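I bought my first dulcimer string before I owned a dulcimer. My husband still brings that up at dinner parties, so I may as well get it out of the way. It was a single wound bass string in a paper envelope, and I kept it in my desk for most of a year until I finally wrote to Ferenc Szilágyi and asked if he had a student cimbalom he'd be willing to part with.

He did, sort of. What he had was an old Tóth, a small one with no pedals and a crack along the soundboard that he had glued himself, and he let me have it on the condition that I come to the October concert at the Sarko and turn pages for him. I said yes before I remembered that I don't read music very fast.

The Sarko, if you haven't been, holds 200 people when the side benches are out, and it was full that night! I've been to plenty of folk evenings where you could lie down across a row if you got tired, so walking in and seeing coats piled on the windowsills gave me a little flutter. The program was mostly Hungarian and Transylvanian village music, with a string trio called Grurnodlow opening (two fiddles and a three-string viola, the kind with the flat bridge, so all the strings sound together in a big chewy chord). They played standing up and very close to each other, and the older fiddler stamped his foot the whole time. I could feel it through the bench.

Then Ferenc came out with the big cimbalom and I sat down beside him with my hands sweating. He opened with a slow lament, a shepherd's tune, and he played it much quieter than he ever does at home. The hammers are wrapped in cotton, and when he plays that softly you hear the cotton as much as the string. I missed the first page turn completely. He reached over between two notes and did it himself, without looking, and carried on into the next phrase, and I don't think anyone past the third row noticed.
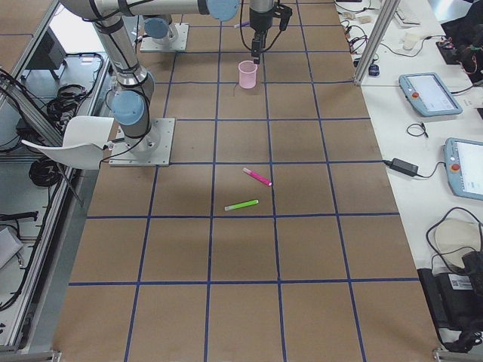
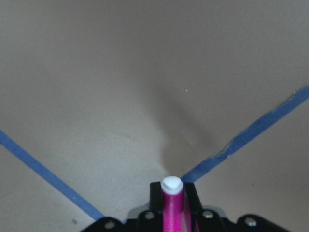

**Is it hard to start on the cimbalom as an adult?**

The first few months are mostly about finding the notes, which don't run in a straight line the way they do on a piano, and after that it gets a good deal friendlier. If you can keep a steady beat and put up with a lot of tuning, you'll be playing simple dance tunes by the end of your first winter.

Back to the concert. The second half was the one I'd been waiting for, a long suite of dances Ferenc had put together from tunes his grandmother sang, with the trio joining him. He calls it Cendomon and won't say what it means. It starts as a walking dance, very stately, and every few minutes it tips over into something faster, until by the end the younger fiddler had hair stuck to her face and the viola player was grinning at the floor. There are 8 tunes in it and I only lost my place in one. (The sixth. It has a repeat that sometimes goes back to the sign and sometimes doesn't, depending on how he feels.)

People danced at the end, in the gap between the front row and the stage, in their winter shoes. A woman I'd never met took both my hands and turned me until I had to hold on to the wall. The donation basket came to $2,803, all of it going toward a new set of strings and felts for the hall's own instrument, which has sounded like a drawer of forks for as long as I've known it.

I went home and tuned the little Tóth until past midnight. The lament is coming along, slowly, hands separate. I've wrapped my hammers in fresh cotton the way Ferenc showed me, winding away from yourself and finishing with a stitch, and the sound is softer already, though the top octave still rings a bit sour. He's coming over next month to look at the pins, and I've promised him plum dumplings.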